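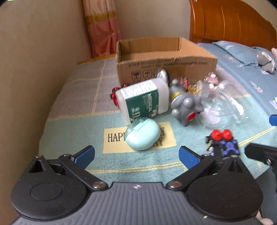
5. Setting up a supporter event

Section 5 covers the creation of a ticketed event in Zingate, from the blank event record to the end of check-in. It applies to talks, adoption days, sponsored walks and evening receptions run by an animal charity or one of its local groups. Online auctions and raffles use a different record type and are covered in Section 7.

You need the Event Editor role or higher. If the Events tab does not appear in the left menu, your account has the Viewer role and an administrator must change it (Section 2.3).

5.1 Before you start

Have the following to hand:

- The fund that ticket income will be paid into. A fund must exist before an event can point to it.
- The venue's licensed capacity, including staff and speakers.
- Ticket types and prices.
- The name and email address of the event contact. Ticket buyers see both.
- Login details for the Edotano card reader, if you plan to sell or take donations at the door.

5.2 Creating the event record

1. Open Events and select New Event.

2. Enter a title of up to 80 characters. The title prints on every ticket and cannot be changed after the first sale.

3. Select an event type. Choose Talk or Reception for seated events. Choose Open Day if the public will meet animals on site. Open Day adds a handling notice to the booking page and a required tick box for children under 16.

4. Enter the venue. Type the first few letters to search saved venues, or select Add Venue. The examples in this section use the Roy Hall, with a capacity of 200.

5. Set doors time, start time and end time. All three are required. Doors time controls when the check-in screen unlocks - see 5.6.

6. Select the receiving fund. For branches with only one fund this field is filled in for you.

7. Select Save as Draft. Zingate assigns an event number, shown at the top right of the record. The sample record used in this manual is event 2189.

Note: A draft is visible to all Event Editors in your organization. It is not visible to the public.

5.3 Adding ticket types

1. In the event record, open the Tickets tab.

2. Select Add Type. Enter a name such as Adult, Concession or Patron.

3. Enter the price. Enter 0 for a free ticket. Do not leave the field blank; a blank price blocks publication.

4. Enter the number available. The total across all types cannot be greater than the venue capacity less held seats.

5. Set the limit per order. The default is 4.

6. Repeat for each type, then select Save.

Held seats are set at the bottom of the same tab. Use them for speakers, guests and staff. A held seat counts toward capacity and does not appear on the sales report. To release one, change its status to Open. It goes on sale within five minutes.

Caution: Deleting a ticket type after sales have begun cancels every ticket of that type and sends a refund to each buyer. There is no undo. To stop sales without canceling, set the type to Closed.

5.4 Speakers and guests

1. Open the People tab and select Add Person.

2. Enter the name as it should appear on the booking page. The sample record lists Rokeya Bandara as host and Ravinder Vachon and Chaminda Gunawardena as speakers.

3. Choose a role. Host appears first, then Speaker, then Guest. Within a role, drag the names to change the order.

4. Add a short biography if required. The limit is 3000 characters, including spaces. Text over the limit is not saved.

5. Tick Confirmed when the person has agreed in writing. People who are not confirmed stay hidden from the booking page.

Note: Removing a confirmed person from a published event opens a prompt asking whether to email ticket holders. The default answer is Yes. The email goes out as soon as you select Continue, with no preview.

5.5 Donations and tax declarations

The Donations tab controls the extra amount a buyer can add at checkout.

1. Turn on Ask for a Donation.

2. Enter up to three suggested amounts. A box for any other amount is always shown.

3. Choose the fund. This may differ from the ticket fund. A talk about rescued bears, for example, can pay its ticket income to General and its donations to Sanctuary Feed.

4. Choose the receipt template. Ticket price and donation must be shown on separate lines, and the Standard and Split templates both do this. Custom templates made before version 3 do not.

Caution: Do not enter a table sponsorship or a corporate gift as a ticket with a high price. Record it under Gifts and link it to the event number. A gift entered as a ticket is left out of the donor's annual statement.

5.6 Publishing and check-in

1. On the Summary tab, select Check Record. Missing items are listed in red.

2. Correct each item, then select Check Record again.

3. Select Publish. The booking page is live at once.

4. On the day, sign in on each door device with a door code. Door codes are created under Settings, Devices. Each device needs its own code.

5. Open Check-in and select the event. The screen unlocks 30 minutes before doors time.

6. Scan the code on each ticket. Green means admitted. Amber means the ticket was already scanned, and the screen shows the time of the first scan. Red means the ticket is canceled or belongs to another event.

7. If a ticket will not scan, select Find by Name and enter the buyer's last name.

Check-in works without a connection if the guest list was downloaded beforehand (Check-in, Download List). While offline, a device cannot see scans made on other devices, so the same ticket can be admitted twice at two doors. Use one door until the connection returns.

To pair the card reader, hold its side button until the light flashes blue, then select Edotano in the device list. If pairing fails, restart the reader and repeat. A reader paired with another device must be released from that device first.

5.7 Known issues

- Bookings imported from Punon arrive without a ticket type. Assign one by hand before downloading the guest list.
- Names with accents may sort after Z in Find by Name. Corrected in the August release.
- The waiting list does not move up when a held seat is released. Email the next person from the Waiting tab.

Section 6 covers reports and closing an event.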